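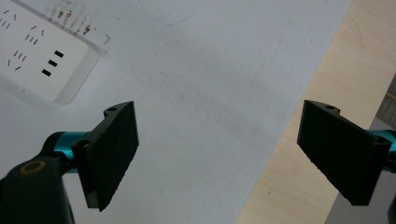 Skoso Flat Power Board with USB: Review

Posted by Francine Beaulieu
Saturday, October 12, 2024

The Skoso replaced an older board on my work table in May, and it has been in use nearly every day since then. I paid $90 for a pack of two from Nzioka. The second one went to my neighbour Lejla Kolev, who runs a sewing machine and a lamp off hers, so a few of her comments are included further down.

What you get

One board, one cord, one sheet of instructions in very small type. The board is a long white rectangle with rounded corners, and it lies flat. There are rows of outlets across the face, three USB ports grouped near one end and a small round switch at the other. The cord comes out at the switch end. No wall bracket and no screws, so if you want it mounted under a desk you will have to sort that out yourself.

The outlets

The openings are a mix of angled and parallel slots, which suits me because half my chargers came home from trips and the other half were bought locally. Plugs go in firmly. Two of mine were stiff for the first week and then eased. Check your own plugs against the outlets before you buy, and don't assume a grounded plug will fit just because the slots look close. I keep a small white adapter beside the board for the odd one out.

Spacing is fair. Ordinary plugs sit side by side with no trouble. A large charger block will cover the outlet next to it, and my laptop brick has to go at the end of the row or I lose a socket.

The USB ports

All three are the older rectangular kind. That will put some people off, and if all your cables are USB-C at both ends you should look at something else. I use the ports for a phone, a bike light and a reading lamp. The phone takes most of an evening to charge from near empty. With three things plugged in it slows down further. The ports have stayed snug and nothing has wobbled loose.

The cord

Mine reaches the wall from the middle of the table with a little slack. It held its folds from the packaging for a good two weeks and kept pulling the board sideways. Lejla hung hers over a door for a night and said that fixed it. The colour matches the board, for what that's worth.

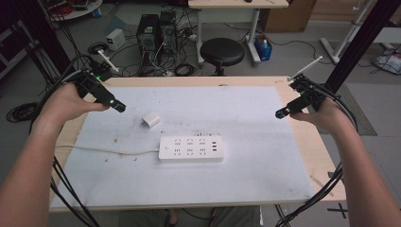 The board on the work table, cord running off to the left.

On the table

I cover the table with a white sheet that catches glue, stain and whatever else gets dropped, and it's well marked by now. The board slides on it more than I would like. There are no rubber feet in the pack. I bought a set of stick-on ones from the hardware store in Skunatbridge and they stopped the problem for a couple of dollars.

White plastic shows fingerprints and dust. A barely damp cloth takes them off, with the board unplugged at the wall first. I would have ordered grey if they made it.

The switch

It controls the whole board. It has a definite click, but it's small, and with gloves on I usually miss it the first time. Individual switches would be better. My last board, a Flullum, had them, and I do miss turning off the lamp without turning off everything else.

Things I'd change

Feet in the box, one USB-C port, and a wider gap at one end for bulky plugs.

Would I buy it again?

Yes, at this price. I wouldn't run a heater or a kettle from it, and the instruction sheet says the same. For lamps, chargers and a soldering iron it does the job. Oduor Makokha asked in the comments on my last review whether the casing gets warm: slightly, near the USB end, when all three ports are busy.

Rating: 4 out of 5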